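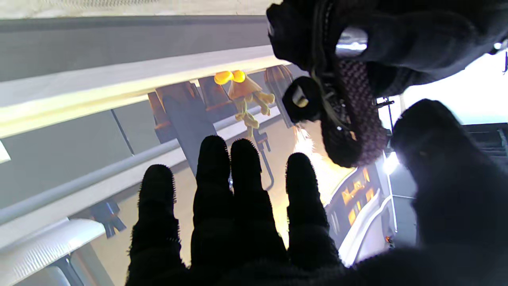
Section 4. Recording a Set of Examples

Do this section after the hands have been calibrated (Section 3). You need the Clamero recorder running on the control computer and at least 300 GB free on its drive.

4.1 Before the first take

1. Set the work light level and leave it there for the whole set. Bright spots in the wrist view are acceptable. Changes in brightness between takes are not.

2. Put the task items in their start positions. For textile tasks, use the item list that came with your Correia task pack.

3. Open Devices and check that both wrist cameras show a live picture. The wrist picture turns with the hand, so the room may look tilted or upside down. Do not rotate it in the settings. The learning system expects the picture as the camera delivers it.

4. Check that all four fingers and the thumb are in view when the hand is open. If a fingertip is missing, loosen the camera bracket, move it, and repeat calibration.

Note: Other things in the room will show up behind the fingers. Leave counters, shelves and ornaments as they are within one set. You may change them between sets, and some variety is useful.

CAUTION: Keep people out of the reach of both arms while the status light is on.

4.2 Recording a take

1. Enter a task name. Use the same spelling every time. The recorder treats "hold strap" and "hold straps" as 2 different tasks.

2. Move the operator controls to the rest position and press Start. Wait for the tone.

3. Carry out the task at an even pace. With soft items, such as woven or knitted material, straps and loops, close the fingers slowly and stop when the item is held.
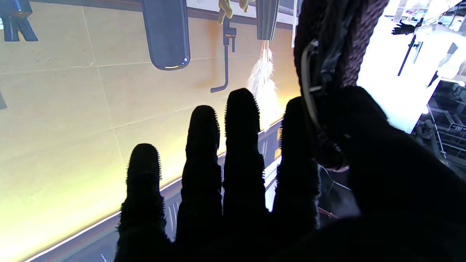

4. Hold still for a moment at the end of the task, then press Stop.

5. Mark the take Good, Failed or Discard. A dropped item is Failed. Use Discard only when the recording itself is at fault, for example a frozen camera or an operator who pressed Start too early.

6. Return the items to their start positions and repeat.

Note: A fingertip hidden behind the item during a grasp is normal and does not need a new take.

4.3 Closing the set

A standard set is 31 takes marked Good. When you reach that number:

1. Press Close Set and wait for the file check to finish.

2. If error 1088 appears, one camera has lost frames. Open the take shown in the message, mark it Discard, and record another.

3. Copy the set to the Bostura server. Keep the local copy until the server lists the set as Received.

Do not rename the folders by hand. To correct a task name, use Edit Set in the recorder menu.

Gekus hand units, set-up guide. Revised Feb 5, 2022.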